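Testers wanted – gripper comparison, Stundale site

Paid, part time, starts November. Two spots open, maybe more later if the first round goes ok.

We're comparing two hand-held grippers, the Olska and the Mugo. Same tasks, same table, same clothes, over and over. You hold the gripper, pick up the item, put it where the sheet says, write down if it slipped or snagged. Then do it again. If you get bored easy this is probably not for you, sorry.

What you'd be doing:

Garments mostly. Shirts, knits, anything with a loose edge. Fabric is where the two grippers differ most and where our numbers are thinest. Some boxes and small parts too but that's the easy end.

200 picks per gripper per tester, split over 3 sessions. Sessions are long, bring a snack. You swap grippers halfway through each one so we don't end up with one tested by fresh hands and the other by tired ones.
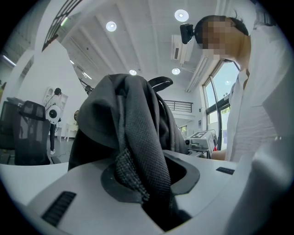
Short form after every session – grip feel, weight on the wrist, how well you could see what you were grabbing. Be blunt. Last round everybody wrote "fine" in every box and we couldn't use any of it.

Who we need:

Over 18, okay standing or leaning over a desk for a good stretch. Both hands in working order, left handers very welcome (we only have right handers so far and it shows). No robotics background needed. If you've done sewing, laundry work, retail folding, tell us, we'd like that a lot.

You'll be on camera. Faces get blurred before anything leaves the building. If that's a problem please don't apply, we can't run the sessions without it.

Not a fit if you've worked for Graleck on the controller side in the past year. Nothing personal, you'd know which settings we changed.

Pay is hourly, same rate for training and testing, paid at the end of each week. Parking out back. Sunday sessions are possible if weekdays dont work for you, say so when you write.

To apply – short email to the Stundale lab desk, subject line "gripper tester". Tell us which hand you use, when you're free, and any work you've done with fabric. No resume needed. We'll write back either way, might take a few days.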